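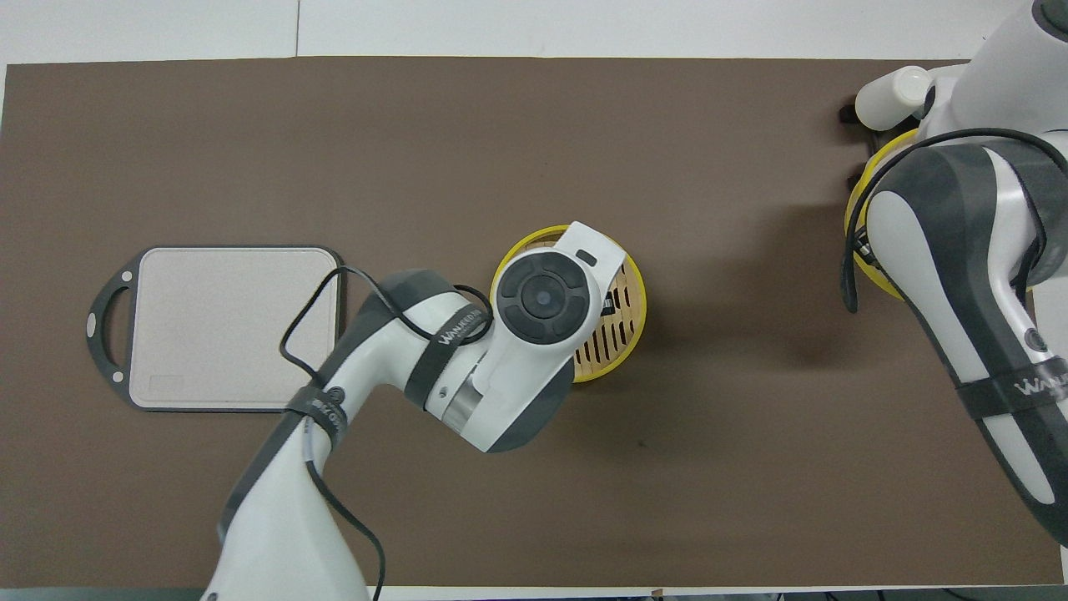

Section 4: Teaching a Two-Arm Task in Istlow

By Wiebke Schwerdtfeger
02/04/2024
16 shares | 2 comments

This section covers setting up the workspace, recording a demonstration and replaying it on both arms. It assumes you have finished Section 3 and that both arms show as Ready in the Devices panel. If either arm shows Fault or Unknown, go back to 3.4 before you continue.

The tabletop project that ships with Istlow is called steamer_board. It has a cutting board on the left, a round bamboo steamer in the center and a second steamer on the right, all on a dark mat. The steps below use its object names. If you use your own objects, change the names in the task file to match.

4.1 Before you start

1. Run the arm cables so that they have enough slack for the full reach of the wrist. Strap them to the forearm and not to the wrist joint.
2. Lay a plain, dark mat flat on the table. The detector finds light objects more easily against it.
3. Place the objects on the mat. They do not have to be in the same spot every time.
4. Open Istlow and load the project.

CAUTION: A cable loop that hangs over an object can catch it when the arm lifts. The planner does not know where the cables are. Watch the loop during the first slow replay and keep a hand near the stop button.

4.2 Checking the head camera

1. Open View > Head Camera.
2. Click Detect. Each object gets an outline and a name.
3. Move both arms to Home if an outline is missing or too small, then click Detect again.
4. Click Lock Scene when the outlines look right.

Note: An object that is partly under an arm may get a broken outline. The detector fills in round shapes if it can see enough of the rim. It does not fill in anything else, so bottles and other loose items should be fully in view when you click Detect. Items you do not name are treated as obstacles.

4.3 Recording a demonstration

1. Select the arm you want to teach first. In steamer_board this is the center arm.
2. Click Free Drive. The arm goes slack but holds its own weight.
3. Guide the gripper by the wrist housing until it is directly over the center steamer.
4. Click Mark. Istlow saves the pose relative to the steamer, so it still applies if the steamer is moved later.
5. Lower the gripper to the rim and click Mark again.
6. Close the gripper from the screen. Do not push the fingers together by hand.
7. Repeat for each pose in the task, then click End.
8. Select the right arm and do the same.

Recordings can hold up to 2949 poses. Most tasks need far fewer. If Istlow says that the recording is full, you have probably left Continuous Mark on.

4.4 Planning

Click Plan. Istlow joins the marked poses into a path for each arm and checks the two paths against each other. If the arms would come too close, one of them is told to wait. You can see the waits as gray bars in the timeline.

Error 131 means that no safe path was found. Try these in order:

- Add a Mark higher above the object.
- Move the second arm farther to its own side before you record.
- Swap the arm order in the timeline.

Do not lower the clearance setting to get rid of Error 131. Gebhard Gisler's notes in Appendix C explain how that value was chosen for the Geum controller.

4.5 Replay

1. Set Speed to Slow.
2. Click Replay and watch the whole run.
3. If an arm stops early, read the last line of the log. It gives the pose number and the joint that reached its limit.
4. Raise the speed one step at a time.

WARNING: Stay out of reach of both arms during replay, including an arm that is waiting. It will start again without a signal.

To save the task, click File > Save Task. The scene lock is not saved with it, so run Detect again the next time you open the project.

2 comments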